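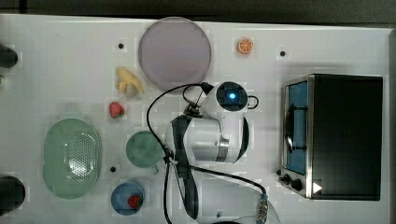
Wie viele Durchgänge man denn wirklich brauche, wollte eine Leserin im Januar wissen, sie habe nach 24 aufgehört und der Arm greife immer noch daneben. Kenn ich! Bei mir (Küchentisch-Aufgabe, Spielzeugobst auf den Teller) wurde es erst ab mehr als 1.000 halbwegs brauchbar, und ich nehme trotzdem weiter auf.

So gehe ich inzwischen vor:

Erst den Arm in Grundstellung fahren, dann in Tukness die Aufnahme starten. Nicht andersrum, sonst lernt er das Hinfahren gleich mit.

Die Erdbeere langsam per Fernsteuerung anfahren, kurz drüber stehen bleiben, greifen, ablegen. Wer lieber von Hand führt, schaltet die Gelenke weich – geht auch, aber dann bitte die Finger aus dem Kamerabild!

Nach vier Durchgängen alles umstellen: Banane woanders hin, Teller ein Stück verschieben, Tasse drehen.

Verpatzte Griffe lösche ich sofort, am Abend weiß ich nämlich nicht mehr, welche das waren.

Exportiert wird nach Lallus, Bildrate vorher prüfen.

Stand 22. Juli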